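3.2 Portion language in home food diaries

The richest part of our material was the wording people chose for small servings. Across the 3099 diary entries kept in Giltum and Damolden, we found 76 different terms for a serving of seafood, and only 26 of them appeared in both towns. What a delight to sort through! A plain serving of two shrimp could be a "taste", a "pair" or a "little plate" – and the same writer might use all three within a week.
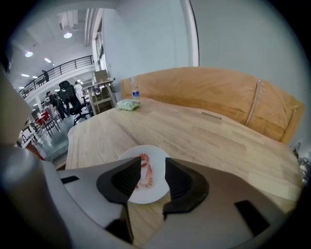 3.3 Talk at the table

Diaries catch the words people write, so we also looked at the words they say. In September we listened in on 29 shared tables, and the spoken terms were shorter and far more playful. Reaching across often came with a softener such as "just a bit", a habit we had hardly seen on paper. Neighbours in Damolden favoured "smidge", which we now find ourselves using at work.
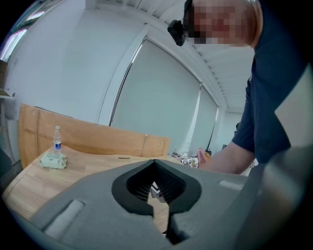 Figure 4. Reaching toward the far side of a wooden table.

Softeners were grouped by length and by the colour of feeling they carried, following the Tenen scheme.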